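Danuvex hand cream, nine days in

5/2/25

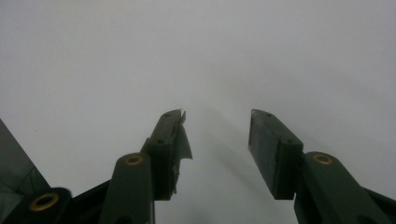
I bought the Danuvex hand cream to replace the Kuster one, which was discontinued in my local store. The tube holds less and costs more, so I kept notes. Dose is a pea-sized amount per hand, applied after washing. Absorption on the back of the hand is quick, slower on the palm. The finish dries down matte, like that very dark green pad with the two small screw holes, with none of the shine Kuster left on my knuckles. Grip on a glass is normal within a minute or two.

Scent is faint, mostly oat, gone by the time I sit down. The ingredient list puts glycerin second and shea butter fourth. No added color.

Érica Coutinho recommended Gristis instead. I tried her jar for one weekend. It is thicker, has more wax, and works better overnight under cotton gloves. For daytime typing it is too heavy and marks the keys.

Cracks on my right thumb closed by day 9. The left thumb still has one near the nail. I changed the dish soap in the same week, so I can't assign all of that to the cream.

The cap threads are shallow and collect product. Wipe them.

Brustetti cuticle oil is next, once the sample arrives.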